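Categoría: Apuntes de clase > Cultura material y espacio doméstico > Bloque 3

Tema 3. El objeto de pie: bases, postes y la promesa de estabilidad

Versión revisada, 4 de diciembre de 2024

Retomamos donde lo dejamos: el capítulo de Urbonaitė sobre los objetos verticales de la casa (percheros, lámparas de pie, portarrollos, soportes para joyas). La tesis es conocida. Según Urbonaitė, el objeto con poste central «ordena» la superficie que ocupa y obliga a lo demás a colocarse alrededor. Suena bien, pero conviene leerlo con desconfianza. Los ejemplos están elegidos por la propia autora, casi todos en viviendas de una misma ciudad, y en ningún momento se pregunta qué pasa cuando el objeto estorba y alguien lo manda a un armario.

El inventario de Tinddale, que se cita siempre como apoyo, tampoco resuelve gran cosa. Recoge 2.292 piezas domésticas, de las cuales 404 figuran como «de pie». En esa etiqueta caben un candelero y un ventilador. Quien quiera usar la cifra en el trabajo final tendrá que decir qué entiende por «de pie» y aceptar que el inventario quizá entendía otra cosa.

Términos que entran en la prueba:

- Base: la parte que apoya. Puede ser plana, cóncava o con patas.
- Reborde: elevación del contorno. Los catálogos le atribuyen muchas funciones (recoger, contener, rematar). A veces es decoración y punto.
- Poste: elemento vertical. No presupone uso.
- Huella: superficie que el objeto ocupa sobre la mesa. Dultisis la mide por la base; Prorkis, por el volumen total. Los resultados no son comparables, aunque varios manuales los pongan en la misma tabla.

Sobre la estabilidad hay mucha afirmación y poca medición. El folleto de Prorkis sostiene que una base redonda es «naturalmente estable», sin dar el peso ni la altura del poste. Una base ancha y ligera con un poste largo y cargado arriba puede volcar igual. La forma por sí sola no dice nada.

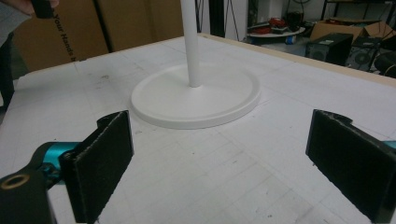

La identificación por la silueta es el error más frecuente en los ejercicios de marzo: 16 entregas daban nombre y función a una pieza a partir de una sola vista. Una base blanca, redonda y plana, con reborde y un poste fino que sube desde el centro, admite varias lecturas, y si el extremo superior no se ve, ninguna queda demostrada. Se puede describir el apoyo sobre la hoja cuadriculada y poco más. Tampoco vale deducir medidas de la cuadrícula si no se conoce el lado de cada cuadro.

Para la próxima sesión: elegid un objeto con poste que tengáis en casa y escribid una ficha sin usar su nombre comercial. Separad lo observado de lo supuesto. Traed también una objeción a Urbonaitė que no sea la mía.

Entradas recientes
Tema 2. Cajones, fondos y lo que no se enseña
Lectura: Dultisis y el problema de la huella
Criterios para la ficha de objeto
Tema 1. ¿Qué cuenta como mueble?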